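### 3.2 Keeping the Cell in Shape: Cables, Fingers and Zero Points

The two-arm tabletop cell we call Momell is the one we know best, and also the one we have broken most often. This section covers how it is set up and looked after between runs. We spend more space on this than most papers do, for a simple reason: of everything we tried over the project, better upkeep gave us the biggest jump in usable data, and it was a real pleasure to watch it happen!

The cell is a table with one arm mounted at each of its near corners. Each arm carries a two-finger parallel gripper. The arms run from a single control computer with software from the Hijazi toolkit, which we left unchanged apart from the startup check described below. Tasks are cleanup tasks with light, easily crushed items, and they are much harder on a gripper than they sound. A steel block forgives a finger that closes two millimeters too far. A drinking cup does not.

At the start of the project we serviced the cell only when something failed. Faults were logged on paper, usually in a hurry, and the log shows a clear pattern. Most stops came from three places: the cable serving the gripper, the bolts holding the gripper to the wrist, and slow drift in the finger zero point. Motor and joint faults were rare enough that we do not treat them further. 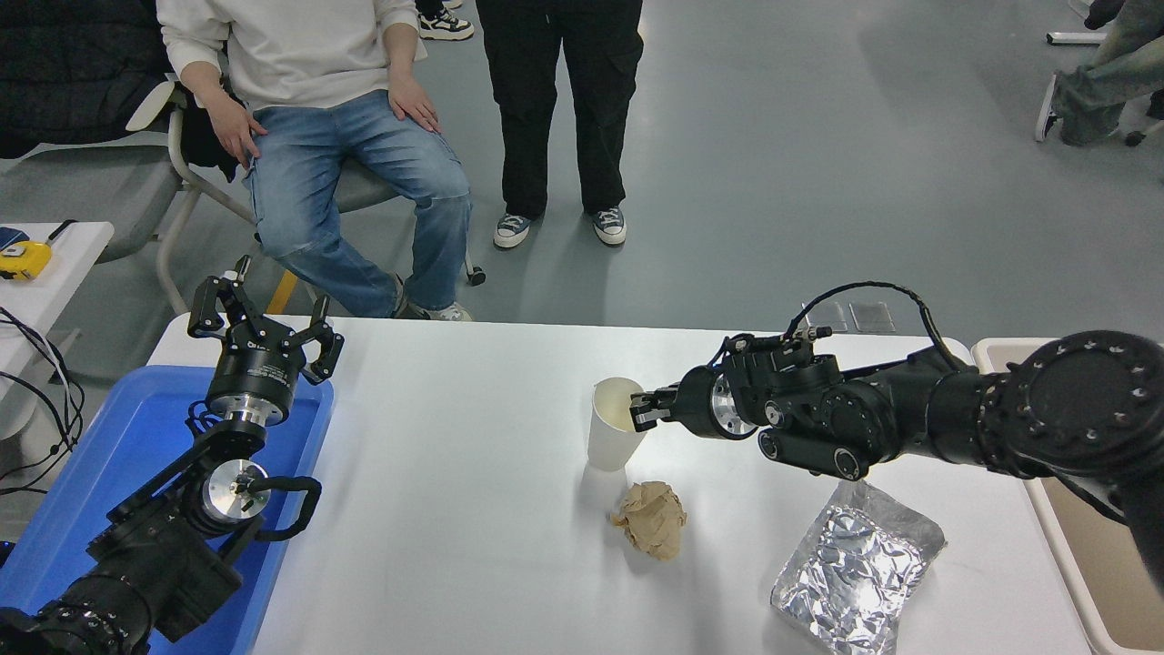

**Figure 4.** The Momell cell during a cup task, right gripper closed on the rim.

Cable routing was the first thing we fixed, and it is still the part of the setup we enjoy explaining most. Our early layout held the gripper cable tight against the arm, which looked tidy and wore out connectors at a shocking rate. Every wrist turn pulled straight on the plug. We now leave slack at the wrist, so the cable runs in a loop over the top of it between the small connector near the gripper and the arm behind (Figure 4, right arm). The loop has to be big enough for a full wrist turn and small enough to stay clear of the other arm. We set it by hand: turn the wrist to each end of its range, feed in cable until the plug stops moving, then tie it off farther back. The first cable routed this way lasted 700 runs before we swapped it, and we swapped it only because Nabila Helmy wanted to cut the old one open and look at the strands. They were fine.

The gripper bolts took longer to understand. Closing on a thin rim puts very little load on the wrist, so we did not expect them to loosen. What loosens them is contact with the table. When an arm reaches for flat or crumpled items, the fingertips often touch down before they close, and each touch sends a small knock up through the mount. We now check the bolts every 114 runs, always with the arm parked and the power off, and put a paint line across each head after tightening. A broken line is visible from a standing position, and the check takes less time than making coffee.

Zero drift is the sneaky one. The fingers close fully at startup and the controller takes that position as zero. Dust or a scrap of tape between the pads shifts the value, and the cell will then happily run all afternoon with a grip that is slightly too loose. Our startup check, written at Bruritz and shared with the group at Fleltley, closes the fingers twice, with a wipe of the pads in between, and compares the two readings. If they differ, the cell refuses to start. People grumbled about this for a week or so and then began wiping the pads before being asked.

With all three changes in place by October, the share of sessions finished without a hardware stop rose to 97 percent on the right arm and 92 percent on the left. We think the gap comes from the pads. The left arm was still using its original set, and the rubber had gone shiny at the tips. A new set has been fitted and we are very curious to see where the number lands.

Two problems remain open. The pads wear unevenly, faster on the side that meets the table first, and we have no good rule for when to replace them beyond looking at them. The slack in the cable also settles over time and has to be reset by eye. A printed guide that fixes the loop size is being tested on the left arm, and the drawings will go out with the rest of the setup files.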